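仿真里录抓取演示，我现在坚持的几条规矩
21 Mar 2026

先交代一下，这篇是写给刚进组、准备在仿真里录遥操作演示的同学看的。我们组用的任务库叫 Umali，仿真环境的配置文件放在 Closto 仓库里，名字都是前人起的，别问我什么意思，我也没打听出来。去年九月那批数据我录得特别随性，结果复查的时候 Lorna Malabanan 把我叫过去，一条一条放给我看，放到后来我脸都红了。1378 条里能进训练集的只有 1329 条，听着还行对吧？可是剩下那些我花了整整两个晚上才挑出来，而且好几条是别人训练跑崩了才发现的！所以下面这些规矩，大半是我自己交过学费的。

第一步，开录之前先把场景存一份

每次重置场景之后，不要马上动手柄。先等物体落稳，再存一份初始状态，连随机种子一起写进日志。种子一定要写！我以前觉得“反正能重放”，后来换了物理引擎的小版本，重放出来方块滑到了另一边，整条轨迹全废。现在我的日志第一行永远是三样东西：种子、引擎版本、配置文件的提交号。写完再复制到录制目录里，别只留在终端窗口，终端一关就什么都没了（别笑，我关过两次）。

还有一点，物体的摆放范围要提前定好，写在任务说明里，不要录到一半觉得“哎这个位置太难了”就偷偷改小。想改可以，新开一个任务编号，老的那批原样留着。

第二步，腕部相机的视角要单独检查

很多人只盯着第三人称的大窗口操作，觉得抓得挺漂亮，可是策略训练时吃的是腕部相机那一路。所以我要求自己每录 10 条就切到腕部视角，从头到尾回放一条，看这么几件事：

目标物体在接近阶段是不是一直看得到；
手指有没有把要抓的东西挡得太死；
影子落在哪里，会不会和物体的颜色混在一起；
噪点和分辨率是不是跟配置里写的一致。

影子这条我要多啰嗦几句。我们的光源方向是随机的，有时候机械臂自己的影子会铺到台面上很大一片，物体上也会盖一块，同一个面一半亮一半暗。人眼看着一点不费劲，做颜色分割的脚本就不一定了。我的做法是不删这种条目，在元数据里加个标签“有遮影”，训练的人自己决定要不要用。Standberg 那套标注规范里没有这个字段，我们是自己加的，写在备注栏里，格式统一用小写英文，别中英文混着来，混着来以后检索能把人气死。 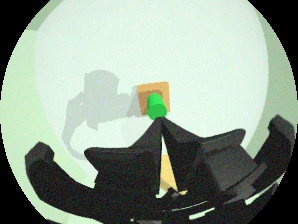 第 3 期

橙色方块前面斜着一个绿色圆柱，两样东西挨得这么近，正适合拿来讲接近动作。从腕部视角看，圆柱挡住了方块下沿的一部分，夹爪的指尖又几乎贴到圆柱的边上。这种时候我的规矩是：先停一下，看清楚任务说明里要抓的是哪一个，再决定从哪边进。单看这个视角，指尖到底碰没碰到，我是不敢下结论的，得去查接触力那一列。

方块左侧和中间颜色发深，那就是刚才说的影子。按我的习惯，这一条要打“有遮影”的标签，再顺手打一个“目标互相遮挡”。两个标签可以同时存在，不冲突，有同学问过我是不是只能选一个，不是的，能打就都打上。

第三步，接近和抓取要慢，速度上限写死

我知道录久了会手痒想加速，真的，我懂！但是演示数据最怕前面慢后面快，模型学出来也是一顿一顿的。我们把末端速度上限直接写在配置里，操作的人改不了，要改得走合并请求，让另一个人看过。夹爪开合也一样，闭合指令发出去以后至少等它停稳再抬，抬起来以后再保持一小会儿，然后才算一条结束。

如果中途碰倒了东西，不要急着按重置。先把这一条存下来，结果栏写“失败”，再写一句怎么失败的，比如“接近时推动圆柱”。失败的条目单独放一个文件夹，Jayson Evangelista 做恢复策略的时候天天来找我要这个，我以前全删了，他那个表情我到现在都记得。

第四步，命名和单位

文件名用任务编号加序号，不要加自己的名字缩写，更不要写“最终版”“最终版2”。操作人写在元数据里。长度一律用米，角度一律用弧度，坐标系注明是世界系还是基座系。别嫌烦，我见过有人把毫米填进米的字段，仿真里那个方块一出来比机器人还大，全组围过来看，场面非常热闹。

颜色也请写物体名加颜色，“橙色方块”“绿色圆柱”，不要写“左边那个”。腕部相机一转，左边就不是左边了。

第五步，换人复查

自己录的不要自己审。我们现在是两个人互换，审的人只看腕部视角和日志，不看录的人写的备注，看完再对。意见不一样的条目先搁着，攒到组会上放一遍。审的时候我会特别留意下面这些：

初始状态能不能从种子重放出来；
结果栏和画面对不对得上；
时间戳有没有跳；
标签有没有漏。

时间戳这个很隐蔽。有一回录制机的磁盘快满了，图像照常存，关节数据却断断续续，光看画面完全看不出毛病。后来我在审查脚本里加了一行，检查相邻两帧的间隔，超了就标红。脚本在 Closto 的 tools 目录下，直接拿去用，有问题提 issue 就行，私聊我容易忘。

第六步，挪到真机之前

我们的真机在 Bemurham 那边的实验间，跟仿真是两套规矩，仿真里跑得再顺也不能直接上。先确认急停按钮在手边，确认关节限位跟配置一致，第一遍空跑不放物体，速度调到最低。现场必须有第二个人。这些实验间门口都贴着，我就不全抄了，进去之前自己读一遍，签字本在门边的架子上。

对了，签字本上要写的是任务编号，不是项目名，我上周又看到有人写错了。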